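Florkham Water Softening: Frequently Asked Questions

These answers cover the Grileck household softener as installed in the Florkham supply area. They apply to single-tank units with a timed or metered valve. Twin-tank units have a separate page.

What does a softener remove?

Calcium and magnesium. The resin bed holds sodium ions and trades them for the hardness ions as water passes through. It does not remove chlorine, nitrate, sediment or iron bound up in particles. If the water leaves a brown stain in the toilet tank, fit a sediment filter ahead of the softener and have the iron tested separately.

How hard is the water in Florkham?

Samples taken at the Pärn pumping station in July read 162 milligrams per liter as calcium carbonate. To convert to grains per gallon, divide by 17.1, giving 9.5. Enter hardness on the valve as a whole number and round up. Houses on private wells should test their own water and ignore the figure above.

Where should the unit go?

On a level floor, after the main shutoff and before the water heater. It needs a drain within reach, a grounded outlet that is not controlled by a wall switch, and a room that stays above freezing. Leave enough room above the brine tank to lift a bag of salt over the rim. Outdoor spigots should branch off before the softener so that lawns and gardens get untreated water.
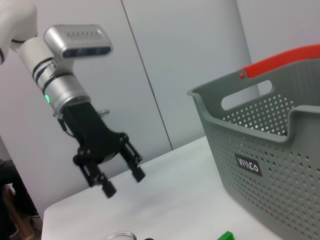 Ülle Rozīte wrote in to ask whether the kitchen cold tap should be left unsoftened as well, as her plumber wanted to run a separate line and charge for the extra pipe. It is optional. A hard line to the kitchen makes sense where someone in the house is on a low-sodium diet, or where the taste of softened water is disliked. It can usually be added later if the pipes are reachable from a basement or crawl space.

How much salt does it use?

At the factory setting the valve uses 6 pounds per regeneration. A higher dose recovers more of the resin's capacity but gets less out of each pound. Most two-person houses do not need the higher dose. A house with a large soaking tub or frequent guests may.

Which salt should I buy?

Evaporated pellets. Solar crystals are acceptable in a metered unit. Rock salt contains insoluble matter that settles in the bottom of the brine tank and will in time block the pickup screen. Block salt is not suitable for this tank. Potassium chloride works, but raise the dose setting by one step and keep the tank away from large temperature swings, as it tends to cake.

How often does it regenerate?

A metered valve counts gallons and regenerates when the remaining capacity drops below one day's reserve. On a typical setup that comes to one cycle per 3,000 gallons or less, depending on the hardness entered. A timed valve regenerates on a fixed interval whether or not water has been used. Both run the cycle at 2 a.m. unless the clock has been changed. Hard water passes through to the house during the cycle.

The power went out. Do I need to reset anything?

Check the clock. Metered valves keep their settings but lose the time of day after a long outage. Timed valves stop while the power is off and start again late by the length of the outage. If the valve was in the middle of a cycle, start a manual regeneration once the clock is right.

Why is there still scale on my kettle?

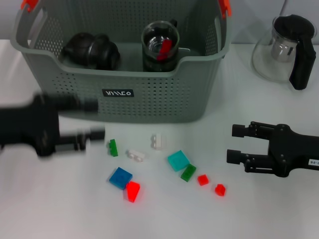 Scale that formed before the softener was installed does not go away by itself. Existing deposits dissolve slowly in soft water, over months, and thick ones may never clear without acid. Descale once with white vinegar or citric acid, rinse, and then watch for new deposits. Clear glass is the easier thing to check: a tea infuser mug like the one in the gray perforated basket will show a film on the wall long before anything can be seen on a glossy black surface. If a white film returns within two weeks, test the water at the same tap. A reading above one grain means hard water is getting past the unit, and the bypass valve is the first thing to look at. Spots that wipe off with a wet cloth are dissolved solids left by drying and have nothing to do with hardness.

The salt level has not dropped in weeks. What is wrong?

Usually a salt bridge, a hard crust with a gap under it. Push a broom handle straight down in several places until it reaches the bottom. Do not strike the side of the tank. If there is no bridge, check that the brine line is tight at both ends and clean the injector. The injector procedure is on page 50 of the Grileck manual.

Is softened water safe for plants and pets?

Pets, yes. Houseplants in small pots do better on untreated water, as sodium builds up in the soil. Do not use softened water in a marine aquarium.

Can I connect a Manus leak sensor?

Yes. Place it on the floor between the resin tank and the brine tank, contacts down. It does not plug into the valve and will not shut off the water.

Who handles service calls?

Žydrūnas Mockus covers Florkham and the Pärn road. Baiba Liepiņa covers everything north of the river. Have the serial number ready; it is on the back of the valve head, under the cover. Resin replacement is quoted after a site visit.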